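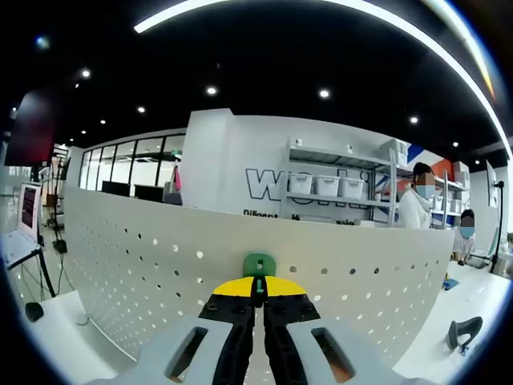 A white perforated partition panel

Gretdale Wrestling Alliance was a regional professional wrestling promotion based in Gretdale. It was founded in 1968 and ran weekly cards at the Medton Armory, with extra summer dates at county fairs.

The promotion's main title was the Rissanen Cup, first awarded in a one-night tournament. Tag team matches were held under two-out-of-three-falls rules, and a title could change hands on a disqualification. A women's championship was added in the promotion's fourth year and defended for nine years.

Television rights were later sold to Zollico, a local broadcaster that aired the shows on Saturday afternoons. Most of the tapes were erased and reused. The final card was held in February, and the Cup was retired.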